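Scanner desk notebook, Panganiban Local News Workshop
10 December 2023
By the scanner desk

Went back over the Rasberg Road pursuit audio. I still don't believe the timeline we ran with, and I don't much believe the one that replaced it.

Starting point: the first version had the pursuit ending at the Zadby grain lot seven minutes after the first call. That number came from a resident who heard sirens behind the house and looked at the stove clock. The sheriff's summary gives a longer stretch but doesn't say when it starts counting. First call? First unit on scene? The moment somebody said the word "pursuit" on the air? I asked by email and got the summary sent back to me.

Pulled the full evening off the Culell recorder. It cuts a new clip every time the channel opens, so the export is 1728 clips, most of them a burst of static or half a unit number. Sorted by start time and dropped anything with no speech in it. 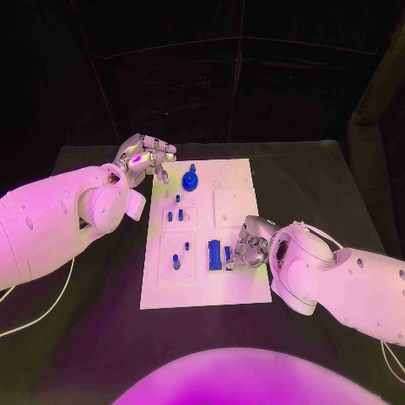 The trouble is the recorder's clock. Culell says it syncs on its own. Checked it against the top-of-hour tone on the county channel and it was 9 seconds slow at the start of the evening and fine by the end. So either it corrected itself partway through, or the tone is off, and I can't tell which from one night. Nine seconds doesn't matter for a story that says "shortly after dark." It matters a lot if we print which unit got there first, and two people have asked us to.

Second problem, the auto transcript. It has "armed male" in a clip where I hear "unarmed male" on three listens and can't make up my mind on the fourth. Played it through the good headphones and then the bad speaker. Worse on the headphones, if anything. The transcript gave no sign it was unsure. We shouldn't be quoting from transcripts for anything involving a weapon, and I'd like that written on the wall. The brief that went online said "armed" and cited "dispatch audio." I would take that out until someone with better ears signs off on it.

Third, location. The witness puts the vehicle stop behind the mobile homes. Dispatch says "by the lot." Measured it on the county map: 300 yards between the back fence and the nearest corner of the grain lot, with a drainage ditch in the way. Both could be true if the driver got out and ran, but no clip I've found says anyone ran. The witness says so. The summary says "taken into custody without further incident," a phrase I have stopped reading as information.

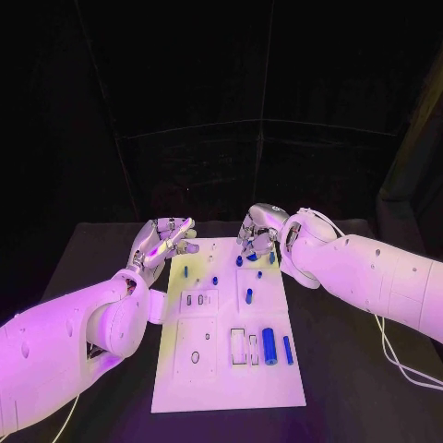 What I'm willing to stand behind tonight:
- a call came in, and more than one unit answered it
- a vehicle was stopped near the Zadby lot
- one person was taken into custody

What I'm not:
- the seven minutes
- "armed"
- any order of arrival
- the claim going around that a second person was let go at the scene (one post, no name on it, copied everywhere)

To do: leave the Culell running and log it against the hour tone all through December. Ask dispatch for the CAD printout by records request instead of by email. Have two people transcribe the weapon clip separately without seeing the machine version or my notes. Keep the raw export, please, the last one got tidied up and we lost the gaps between clips.

If the printout agrees with the stove clock I'll buy the coffee.

Contact the scanner desk | © 2023 Panganiban Local News Workshop | Back to top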